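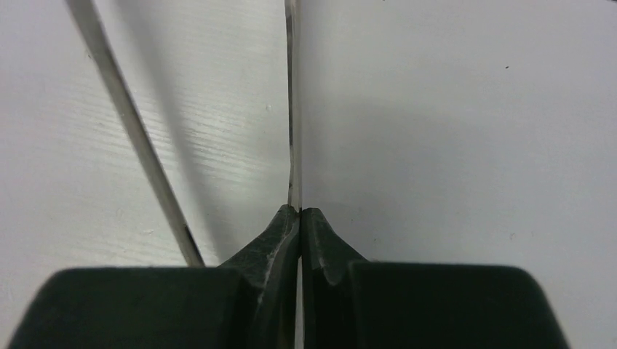
The hands behind the robot

Jhun Talavera sits on a kitchen stool in a room above a print shop, one hand on each of two small levers, and closes a pair of black fingers on the far side of the table. He opens them again, moves them across by the width of a pencil, and closes them once more. The second grip is better. He carries on.

Talavera works for Drodard, a small firm that teaches robot arms to do bench work: sorting, lining up, picking up, putting down. He used to repair sewing machines. His title is now demonstrator, and the job is to do a task through the robot, over and over, so that a computer can learn to do it without him. Each go is recorded from start to finish. The recording keeps what the robot's cameras saw, where every joint was and how far the fingers were open. In September he and his colleagues recorded 1,338 of them.

The tasks sound like nothing much. Pick up a thin piece of metal from a table. Put a lid on a box. Turn a part round so that it faces the other way. Drodard's customers are mostly workshops that make goods in small batches, where the job changes too often for anyone to write a program for each one. They would like to show the machine the job and leave it at that.

There are two ways of showing it. The older one is to take hold of the arm and move it by hand. The motors go slack, the arm takes its own weight, and you steer it through the job as if you were helping a child hold a spoon. Imelda Villanueva, who trains the demonstrators, starts every newcomer this way. She says it gives them a feel for where the elbow wants to go and how much room the wrist needs.

The trouble is that your own hands and sleeves get in front of the cameras. A computer that learns from those recordings may learn to look for a sleeve. So after the first few days the newcomers move to the levers. They sit to one side, well clear of the table, and the robot copies what the levers do.

Working this way is slower than it looks. The demonstrator can't feel the part. When you pick up a coin, your fingertips tell you where the edge is and whether it has started to slip. On the levers at Drodard you have your eyes and a screen, and the screen shows the view from the wrist, looking out past the fingers. Most people watch the table for their first week and the screen after that. Talavera watches the screen almost all the time.

Flat metal is the part of the work he finds hardest. Seen from the wrist, a thin strip held edge-on is little more than a bright line, and if it tilts slightly the line can be hard to find again. A rod lying nearby can throw him as well. It shines in the same way, and for a moment he may not be sure which piece he is about to close on. Moving the lamp helps, although it moves the shadows too, and a shadow beside the fingers can look like a gap that isn't there.

"You learn to wait," he says. "If you can't tell, you stop and you back off a bit. Then the robot learns to back off a bit as well."

That last point took the firm some time to accept. In its early months Drodard kept only the clean recordings, in which the arm went straight to the part and took it at the first try. The robots trained on them did well until something went slightly wrong, and then they had no idea what to do. One of them, on a trial at a hinge maker's called Barredo, missed a pin by a hair and went through the rest of the job with nothing in its fingers. It lowered the missing pin into its hole, let go and went back for another.

Now the missed grips stay in, provided the demonstrator puts them right. Villanueva also asks people to begin badly on purpose, with the arm too high or turned the wrong way, and to sort it out from there. She checks a share of the recordings each afternoon and throws out those where someone has plainly got bored. She can usually tell from the speed. Tired people rush the approach and then fiddle at the end.

A shift on the levers lasts three hours, with a break whenever someone wants one. Talavera records 52 goes on an ordinary morning. His best is 63, on a job with large plastic caps that he describes as a holiday. Thin metal brings the number down.

The pay is better than he had for sewing machines, and he misses the customers. He does not think much about whether he is teaching a machine to replace somebody. Villanueva does. She came from a packing line, and she has asked Drodard to tell its demonstrators which workshop each task is for and what the people there do now. The firm has agreed for new contracts. The older ones, including a long job for a lock company called Fluken, were signed with terms that keep the details private.

She would also like the demonstrators to visit. Talavera went to Barredo after the trouble with the pin and spent a morning beside a woman who had done the same job by hand for years. She rolled each pin a quarter turn before setting it down. He asked why, and she said she was feeling for the burr.

He came back and tried to do it on the levers. It took him most of a week to get a roll that the fingers could manage without dropping the pin, and the robot still does it in its own jerky fashion. The burr it can't feel at all. For now the pins are checked before they reach the robot's table, by the same woman, who has asked for a better chair.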